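Is pond aeration worth it for cutting greenhouse gas, or is it greenwash?

Posted in: Climate and land > Water

llanos_lower_field

We have a farm pond, dug in the seventies for irrigation and hardly used for that now. It is 3 metres at the deepest and it bubbles all summer, which I'm told is methane coming off the mud. A firm called Korkik has quoted us for a compressor and a set of diffusers, and their leaflet says the kit "cuts pond emissions by up to 97 per cent". I have been sold things with "up to" in the wording before. The leaflet gives no test site, no season and no mention of what powers the compressor.

Has anyone here had this done and measured anything before and after? I don't mean it looked clearer or the fish seemed happier. I would also like to know if there are cheaper things to try first. The pond takes run-off from two grazed fields and has willows down the whole of one side, so there is no shortage of leaves going in.

Bollance

I'd want to see where that figure came from before paying a penny. My guess is a tank, or one very good afternoon. Bubbles come up in bursts, mostly when the air pressure drops or something stirs the bottom, so if you measure on a calm morning and again on another calm morning you can get almost any answer you like. Ask them how long the measuring went on, how many spots on the pond they used and whether they caught the bubbles or only the gas coming off the surface by diffusion. If they can't tell you the difference between those two, there is your answer.

We did our own rough check at Etesa pond with upturned funnels on floats, 16 of them, left out from May to September and emptied every few days. It was tedious and I wouldn't call it science, but it did show how patchy the thing is. Funnels near the inlet, where the silt builds up, filled again and again. Some in the middle hardly had anything in them. One sample in the wrong place would have told us we had no problem at all.
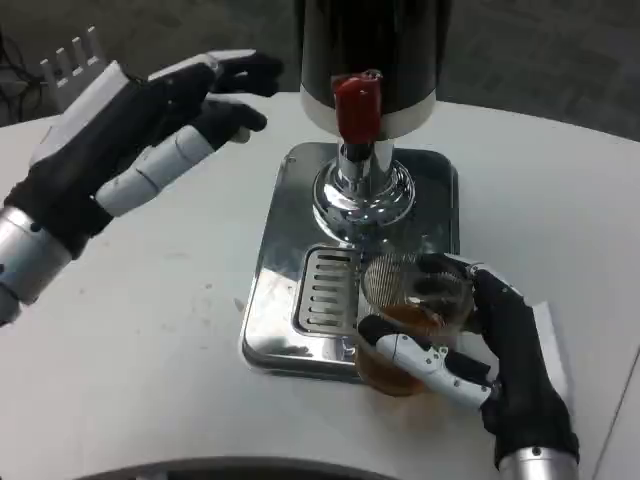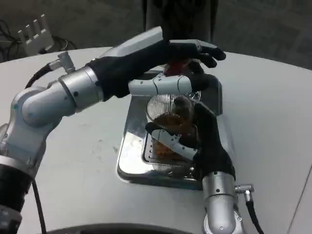
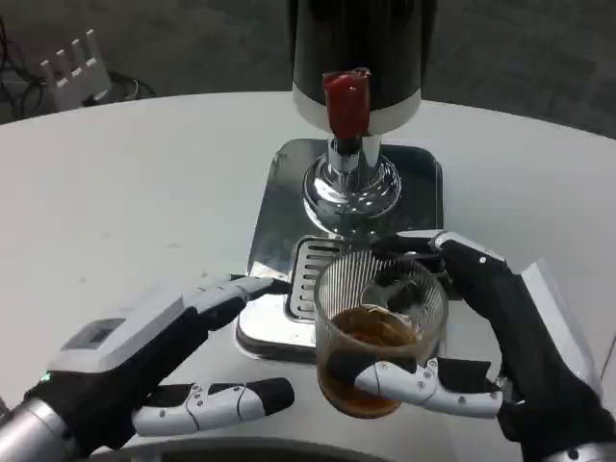 As for cheaper things, I would start with what goes into the water. Methane is made in mud with no oxygen and plenty of rotting stuff to feed on, so less muck and fewer leaves should mean less gas, though don't expect it in the first year. There are decades of the stuff down there already. Fence the stock back from the ditch, leave a rough grass strip and thin the willows on the side the wind blows from. We did the fence and the strip. I think our gas went down the following summer, but it was also a cooler summer and I can't separate the two, so I won't claim it.

Dredging gets suggested a lot. Be careful with it. You let out a good deal of gas while you dig, and then you have a heap of wet sludge giving off whatever it likes in the corner of a field. I have yet to see a contractor count that part.

greywater17

Aeration does work, I don't know why everyone on here is so negative. Ours has been going for 17 months and the smell has gone completely.

Bollance

Smell is mostly hydrogen sulphide. Methane has none. Glad it's nicer to sit beside, but it doesn't tell us anything about the gas being asked about. What does your compressor run on, and is it on all night?

greywater17

Mains, and yes, all night. I haven't worked it out.

llanos_lower_field

Thanks both. I've written to Korkik asking for the method behind the leaflet and whether bubbles were included. In the meantime I'll get prices for fencing, and I may try the funnels from May. What did you use for floats?

Bollance

Offcuts of pipe lagging, tied on with cord. Use more cord than you think, the coots pull at it.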